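Bozsik Travel Jacket, black, and how it behaves when you fold it

Reviewed by Orsolya Kocsis

I bought this jacket in February, before a visit to my cousin in Kiltby, where the mornings are cold and the afternoons are not. I wanted one thing which I can wear in the train, then fold and put away in my bag without thinking about it too much. The shop in Sonville had it in black and in a green which I did not like, so black it was.

First the cloth. It is softer than I expected from the catalogue, where everything looks like cardboard. It is light on the shoulders and it does not make noise when you move your arms. My old jacket made so much noise that my cousin could hear me from the kitchen when I was still in the hall. The colour is a real black, and after several washes at home it did not become grey. I wash it inside out, with the buttons closed, as the label says.

The sleeves are a little long for me. I have short arms, so I don't take a star away for this, but if you are also small you should try it on before you pay. The collar stands up nicely in wind. The inner pocket is big enough for a passport and a folded timetable, and it has a zip which runs well. The outside pockets are too shallow. My gloves fell out of them two times at the Barumdale station, and the second time I found only one.

Now the folding, as this is what the jacket is sold for. The maker gives a small card with instructions. You lay it flat, bring in the sleeves, fold the sides over and then bring up the bottom. I do this on the bed, on the quilt. The card promises "a neat rectangle every time". Mine is never a rectangle. 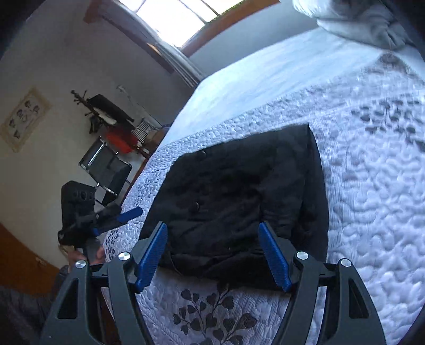

Volume 14, page 65

It wrinkles in the middle, and the heavy folds collect near the bottom, where the cloth lies thicker. One corner always comes out sharper than the others, I don't know why. I tried it slowly and I tried it with the card beside me, and the result was similar. The small round fastenings I like very much – they are easy to find with cold fingers and none of them came loose so far. The thin cord is a smaller pleasure. It slips out of the fold and catches on things in the bag, so I learned to tuck it in first, before the sides.

For the bag it doesn't matter that the block is uneven, it fits anyway. For a shelf it matters more. I keep my pullovers in a pile in the wardrobe, and when I put the jacket under them the whole pile leans to the left. Now it lives on top.

The creases go out if you hang it overnight in the bathroom. In Kiltby I had only a hook on the door, and in the morning it was fine for a walk, but I would not go to a wedding in it. I have not tried the iron. The label permits a cool one.

I should also write about the warmth. Over a shirt it is enough for a spring morning. Over a pullover it gets tight under the arms, so it is not a winter jacket, whatever the girl in the shop told me. In light rain it kept me dry between the station and my cousin's house. In heavy rain I used an umbrella like everybody else.

Would I buy it again? Yes, but one size bigger, and I would ask first if they have changed the outside pockets. Four stars from five. The fifth one went with my glove.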